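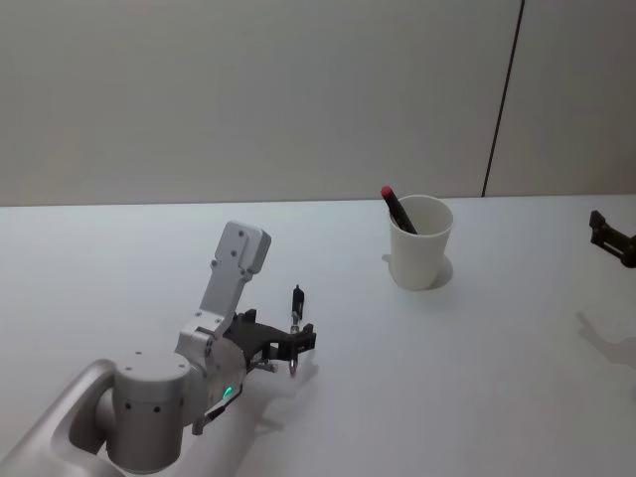
Paper cup with a red-capped marker on a white tabletop.

Endora (flow phantom)

Filed under: Biomedical engineering | Medical imaging | Teaching equipment

Endora is a flow phantom, or in everyday words a fake bit of body with fake blood going through it, used for checking ultrasound scanners and for teaching students how to use them. It was designed at the Gratham School of Engineering by Velimir Tomić and first shown to other departments in October 2011. I trained on one of the early ones, so I'm fond of the thing and you'll have to forgive me if it shows!

Background

Before Endora, most teaching labs I knew made do with a bath of water, some aquarium tubing and a pump out of somebody's shed. You could get a Doppler signal from a set-up like that, but you couldn't say much about whether the speed on the screen was right. Proper commercial phantoms did exist – lovely things, kept in locked cupboards and signed out by people who didn't want to lend them to second-years.

Tomić came to Gratham from a job in pump design, and he thought about the problem as a plumber would (his word, and he used it in lectures all the time). He wanted a phantom a technician could drain, open up and put back together in an afternoon.

Design

The body is a block of tissue-mimicking gel in a shallow tray, with three channels running through it at different depths. One is straight, one slopes, and the third has a narrowing in the middle to stand in for a partly blocked artery. The blood substitute is a watery mix with tiny plastic particles in it, which scatter the sound a bit like red cells do. It smells faintly of washing-up liquid.

The pump was built by Georgiev, a small firm that mostly made dosing equipment for dairies. It can give a steady flow or a pulsing one, and the pulse can be set as high as 121 beats a minute. Why it stops there I've never found out. The first gels dried at the corners after a few weeks and had to be recast, and I spent a good part of one summer doing just that. Later blocks have a thin film over the top and last far longer, although the film does wrinkle if you lean on the probe.

Use in teaching

Gratham put Endora into its second-year imaging course straight away. Students measure the flow in the straight channel first and then move to the sloping one, where they all get the angle correction wrong (I certainly did). The narrowed channel comes last. Špela Kneževič wrote the lab handbook that goes with it, and it's still the best plain account of Doppler angle I've read – 400 copies were printed and mine is held together with tape.

Later versions

A second version, made under licence by Zatside, swapped the tray for a closed case and added a fourth channel with a fork in it. Zatside had sold 1,000 of them by the time the Mark 2 was dropped from its catalogue. The Mark 3 has a digital flow meter and costs more than I'd like. Plenty of labs have stuck with the older model and buy only the gel blocks.

See also: Doppler ultrasound; Tissue-mimicking material; Gratham School of Engineering

Last edited 16 April 2023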